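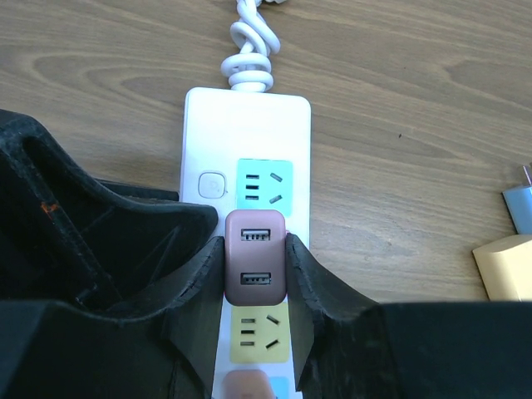
Hi, I'm Siham Kettani, and I run Rivach with my business partner Anas Haddadin. We help small companies work out what robot equipment to buy, what it'll really cost them, and what can wait a year (quite a lot can wait a year!).

We met at Boutros, where I looked after purchasing and Anas ran the test benches. I'd get a quote for an arm, sign it off, feel pretty pleased with myself - and then Anas would turn up with a list of everything the quote had left out. Spare fingers. Cables. A table that doesn't wobble. One November the list came to $3,452 for a single bench, and that was when we started writing our own budget sheets.

Those sheets grew into the Tinus planner, and we still fill one in with every client. It has 13 lines, and the arm is only one of them. We go through it together on a call, usually with plenty of coffee, and you keep the sheet whether you hire us or not.

We also like to try the job before anybody spends money on it. Plugs and chargers are a favorite of mine, as they're small, they come in all shapes, and they get you talking about grippers very quickly. Do you need one arm or two? Would a simpler finger do? I love those conversations, and they change the budget more than any catalog does.

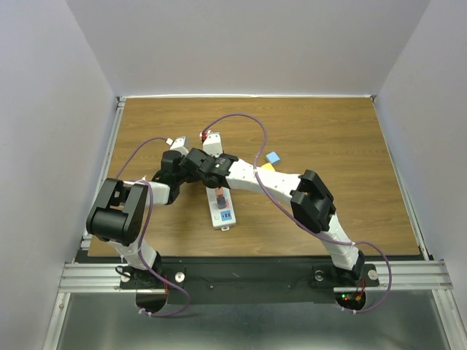 Two arms over a power strip on the bench.

Ramska was our first paying client, and they're still with us. They came in wanting a full line and started with one bench, then planned the rest over roughly 30 months. Anas still brings that one up when I get carried away with a shopping list.

We're a small team and we don't sell hardware, so there's no commission hiding in our advice. If you've got a quote on your desk and a funny feeling about it, send it over and one of us will call you back.

Page updated May 12, 2020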